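Jornby arm kit, first fortnight

14/12/2023

Quick one as I'm meant to be doing other things. A few of you asked how I'm getting on with the Jornby two-arm kit so, notes. Not tidy.

Bought it through Vidulach, £1,457 with the stands. Came in two boxes, 18 days after I paid. They'd said ten. No email about it, I had to chase. Packing was good though, foam cut to shape, every cable in its own bag with a label. The manual is a pain. English is fine but the pages for the left arm and the right arm are nearly the same and I followed the wrong one for an hour before I noticed.

Assembly: one long evening. You clamp a stand down, bolt the arm on, run the power and the data lead, do it all again on the other side. Allen keys in the box are soft, use your own. One of my clamps was missing its rubber foot, still waiting on Vidulach for a new one, have cut up a bit of old mouse mat for now and it holds.

Then teaching it. You move the arms through a job by hand, it records, you do that again and again, then it has a go itself. The Jornby software wants at least 44 goes before it'll even let you press train. Felt like a lot. My shoulders agreed. After that it runs overnight on the PC and you get something in the morning that sort of knows what you ment.

I'm doing kitchen things because that's what I want it for in the end. Saucepan and lid, plates in the rack, mugs on the tree, toaster oven at the end. Brown paper down over the white table, best tip I can give, the table top on its own was giving me glare all afternoon and the results got noticeably better once it was covered. Cheap roll from the post office.

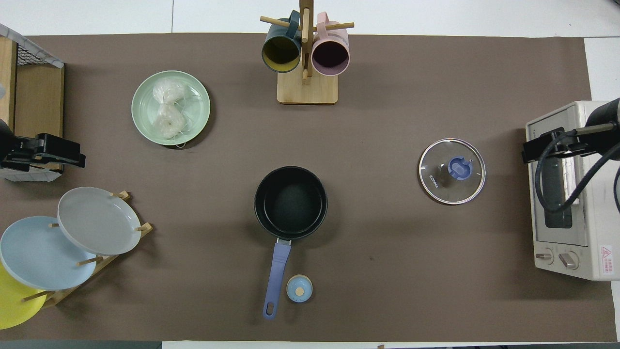

What's good

The grippers. Really pleased with these. Gentle enough for a mug handle, firm enough for a pan. The pan handle is long so you do want to grab it nearer the middle or it droops and the whole thing swings round.

Quiet too. I can have the radio on low.

Restart is quick if it stops itself. Press, wait, carry on. The old Zukero single arm I had wanted unplugging every time.

What isn't

Glass lids. It sees the knob all right, then comes in too low and shoves the lid along the paper. Better with more recordings but still not something I'd leave alone with it.

Reach. On paper fine, in real life the far corners are a stretch and the arms go stiff and jerky out there. Move your stuff in closer than you think.

Cables. The ones supplied hang in loops wherever you put them. I bought a pack of velcro ties and havent got round to it.

Support is slow, see above re clamp. The Rahimi forum is much better, somebody there had the lid problem back in April and posted their settings, which helped a bit.

Worth it?

For me yes, just. If you only want one arm get something cheaper. If you want a robot that does the washing up, no, wait a few years. Spare gripper pads are £205 a set which is silly money so don't do what I did and try it on a hot tray.

More when I've done the drawer. Might be after new year.

Recent posts
Selling the Zukero arm, what I asked and what I got
Velcro, zip ties or tape
Which table? Notes on wobble
Rahimi forum settings I've tried so far
Vidulach order, still waiting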